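Learning from Demonstration: A First Course
Reading time: 4 min

Chapter 6
Gathering Examples

In Chapter 5 we treated the data as something that simply arrived. A file was handed to us, we split it, we trained on it, and we argued over the results. Now we get to make the file ourselves, and I think you will find it the most absorbing part of the whole subject - it is where the learning system first meets the world it has to work in.

An example, for our purposes, is one complete attempt at a task, recorded from start to finish: what the cameras saw, where the joints were, what command was sent at each step. We will call one such recording an episode. A policy trained on 200 episodes knows only what those 200 episodes contain. If the bottle always pointed left, it has never met a bottle pointing right, and you should expect it to be confused when it does.

6.1 Start with a small task

Our running task in this chapter is called Trestero. The arm has to pick up a plastic water bottle lying on its side and set it down on a red tray. You could explain it to a four-year-old in one breath. It still holds plenty to learn from, as you will see the first time a clear bottle sits on a pale cloth and half of its outline seems to melt away!

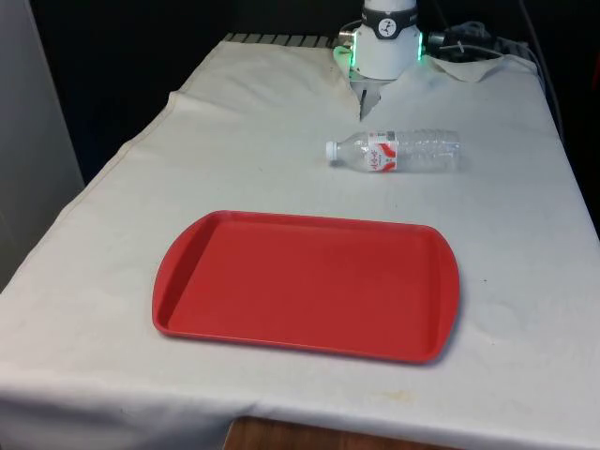 Before recording anything, write down three things on paper: where an episode starts, where it ends, and what counts as a success. For Trestero, the episode starts with the arm at its rest position and the tray empty. It ends when the fingers have let go and the arm has moved clear. Success means the bottle is on the tray and stays there. Soledad Benítez, who taught the first version of this course, asked every pair of students to swap sheets and label ten episodes using the other pair's rules. The disagreements filled a whole afternoon, and the rules got much better.

6.2 What each camera knows

Most setups use at least two views. A fixed camera takes in the table and tells the policy where things are in relation to each other. A wrist camera travels with the hand, so its view changes with every move, and it is at its most useful in the last few inches before a grasp.

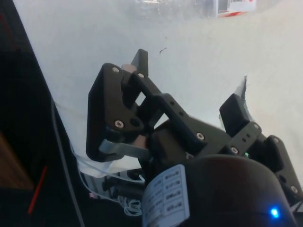

Figure 6.2. The view from the wrist: gripper against the cloth, with a clear plastic object out of focus at the top.

Look through both streams before you save a session. Students love the fixed view because people find it easy to read, and they tend to skip the other one. In the Mirell exercise at the end of this chapter you will train on each view alone, then on the two together. Make your guess before you run it.

6.3 Changing one thing at a time

Suppose you have 53 good episodes with the bottle in one spot. What should number 54 look like? Move the bottle a hand's width. Turn it. Slide the tray. Keep a log of what you changed, in plain words, next to the episode number.
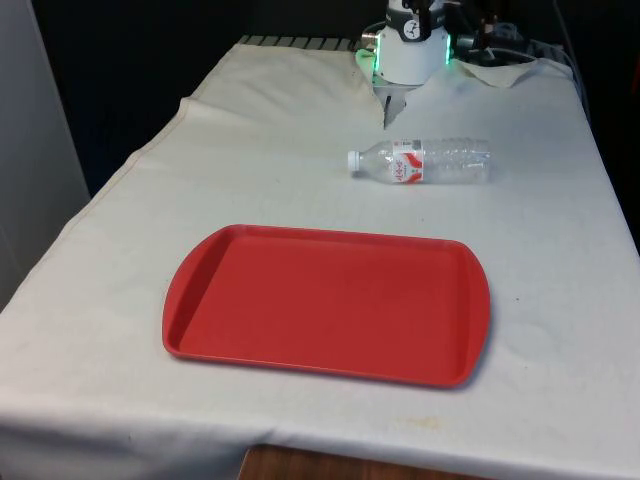 The log pays you back later. Nicanor Bermúdez once had a set of 708 episodes and a policy that reached neatly for the near half of the table and drifted on the far half. With a log he could sort the episodes by starting position in a minute, and he found 173 of them bunched in nearly the same place. He recorded a fresh batch over the thin areas and trained again.

Keep your failed attempts too, in a folder of their own. A missed grasp followed by a good recovery can be very valuable - we come back to this in Section 6.5. For now, clear a space in your notebook, draw the table from above, and mark the starting positions you plan to use. We will begin recording in the next section.

Related chapters
Chapter 5: Splitting and Checking a Data Set
Chapter 7: Labels, Logs and Second Opinions
Chapter 8: Training the Orado Policy
Appendix B: Answers to the Mirell Exercise

© Campos Course Books | Contact the authors | Back to top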